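# wevenstead-bins

Bin picking on the shared KUKA, Wevenstead workshop. Log format, bin setup, known problems. Work in progress, ask before you delete anything.

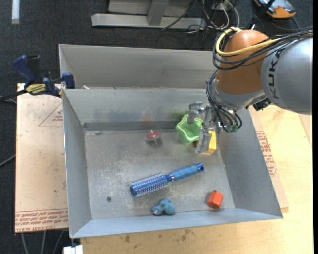
*Gripper down at the green cup, brush and small stuff still on the floor of the bin.*

## What's in here

- `runs/` one folder per pick attempt, 304 so far
- `calib/` camera to arm, redo after ANY bump to the table
- `drunance/` the grasp picker, Khurram's code mostly
- `tools/` replay + trimming scripts, rough

## Setup

Two sheet metal bins back to back. Bar clamp goes across where they meet, snug, don't crank it or the walls bow and the floor height shifts. Acrylic sheets under the bins, leave the paper on. Camera is fixed, don't touch the mount.

Arm cables: check the loop at the orange joint before you start. Needs slack for full wrist turn. We cap wrist rotation in `limits.yaml`, leave it capped.

## Running

```
python pick.py --bin front --tries 6
python pick.py --bin front --dry
```

Dry run first if you moved the bins. One hand near the stop the whole time. Speed stays at the low setting when anybody else is in the room.

## Log fields

| field | meaning |
|---|---|
| `obj` | short name, see `objects.txt` |
| `grasp` | pose in bin frame, mm and degrees |
| `width` | finger opening before close |
| `result` | ok / slip / miss / bump |
| `note` | free text, often empty, sorry |

`bump` = finger touched a wall or another object hard enough to trip the force limit. Runs before the February recalibration use the old bin frame, convert with `tools/reframe.py` or skip them.

## Known problems

- Cup: picker likes the rim, one finger in and one out. Works until somthing is right next to it, then no room for the outer finger.
- Hairbrush: grabs the bristle end too often. Handle is better. Custódio has a mask for this on branch `arruda`, not merged.
- Shiny walls give ghost depth points. We crop 6 mm in from each wall, loses small things in the corners.
- Replay script eats memory past 2,000 frames. Trim first.

## Todo

- [ ] merge `arruda`
- [ ] back bin calibration, only front is done properly
- [ ] raise frame cap to 3,000 once replay is fixed
- [ ] rename the Nirkerska test set, the labels are a mess
- [x] spare finger screws, in teh drawer under the bench

Arm time is Tuesday evening. Put your name on the sheet or message Khurram Paracha. Grasp code questions also Khurram, calibration is Custódio Leitão.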